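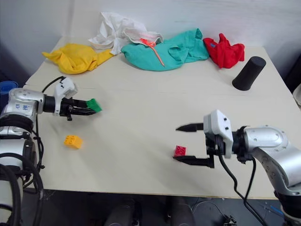 Bausteine und kein Ende

Bei uns wird gebaut. Morgens vor der Kita, nachmittags sowieso, und abends findet garantiert noch jemand einen Stein unterm Sofa, am liebsten barfuß. Nachdem ich im Februar schon einmal über unsere Puzzlekiste geschrieben habe, wollten einige von euch wissen, wie ich das mit den Klemmbausteinen mache, also Waschen, Sortieren, Wegräumen. Bitte sehr, ich hab alles zusammengeschrieben, was sich bei mir gehalten hat.

Erst mal der Tisch. Ich bin ja ein großer Fan von hellen, einfarbigen Tischplatten zum Sortieren! Rot, Grün und Gelb springen einem da förmlich entgegen, und sogar die winzigen durchsichtigen Teile sieht man noch, wenn man schräg draufschaut. Wer nur einen dunklen oder stark gemaserten Tisch hat, legt ein altes Bettlaken drüber. Das hat noch dazu den Vorteil, dass man am Ende alle vier Zipfel nimmt und den ganzen Kram in einem Rutsch in die Kiste kippt (vorher Schere und Stifte rausfischen, ich spreche aus Erfahrung).

Schiebt den Tisch ruhig mit einer Seite an die Wand. Dann kullert nach hinten schon mal nichts mehr runter.

Hinten an die Tischkante kommen bei mir die Lappen. Ich nehme alte Stofftücher, abgeschnittene T-Shirts, was halt da ist, und die liegen dort zerknüllt in einer Reihe, gefaltet wird bei mir kein Putzlappen. Einer ist zum feuchten Abwischen, einer zum Trocknen, und der Rest ist für den Kakao, der ja doch irgendwann umfällt.

Zum Waschen: Handwarmes Wasser, ein Spritzer Spülmittel, Steine rein, eine halbe Stunde stehen lassen und ab und zu mit der Hand durchrühren. Heißer als 40 Grad würde ich nicht gehen, sonst verziehen sich die Teile. Für die Ritzen zwischen den Noppen nehme ich eine ausgediente Zahnbürste. Danach in ein Sieb, gut abbrausen und auf einem Handtuch trocknen lassen, mit den Noppen nach oben, damit das Wasser unten rauslaufen kann. Über Nacht reicht bei uns meistens nicht ganz, vor allem im Winter. Teile mit Aufklebern, Batterien oder Kabeln bleiben natürlich draußen und werden nur abgewischt.

Beim Sortieren hab ich so ziemlich alles durch. Nach Farben sieht im Regal toll aus, aber such mal in einem Eimer voller roter Steine den einen flachen Zweier! Meine Nachbarin Bronisława Kołodziej sortiert streng nach Form und schwört drauf. Bei den Kleinen sind Farben trotzdem besser, die haben Spaß daran und räumen dann sogar mit auf. Wir fangen immer mit ganz wenigen Steinen auf dem Tisch an, einer grün, einer gelb, einer rot, jeder an seinem Platz, und dann wird dazugelegt. Wenn ich gleich die volle Kiste auskippe, ist nach zwei Minuten die Luft raus.

Unsere Kisten sind von Cedow, 3 Stück mit Deckel, stapelbar. Ich hab mal an einem verregneten Wochenende gezählt, was drin ist: 420 Steine in der größten und 216 in der kleinsten, bei der mittleren hab ich aufgegeben. Den Rand lasse ich immer ein Stück frei, sonst geht der Deckel nicht zu und alles klemmt.

Noch ein paar Kleinigkeiten:

Zwei Steine, die bombenfest aufeinandersitzen, kurz ins Gefrierfach legen und dann gegeneinander verdrehen. Bitte nicht mit den Zähnen, die Bissspuren bleiben!

Über das Staubsaugerrohr einen alten Nylonstrumpf ziehen, mit Gummi fest, und dann unterm Regal saugen. Die Steine bleiben am Strumpf hängen.

Gebautes, das stehen bleiben soll, kommt bei uns auf ein Tablett. So kann man es zum Abendessen wegtragen und es gibt kein Geschrei.

Einzelteile, die keiner zuordnen kann, wandern in ein Schraubglas auf der Fensterbank. Da wird dann zuerst gesucht, wenn was fehlt.

Wie ich die Eisenbahnschienen verstaue, kommt beim nächsten Mal dran, da bin ich noch am Probieren.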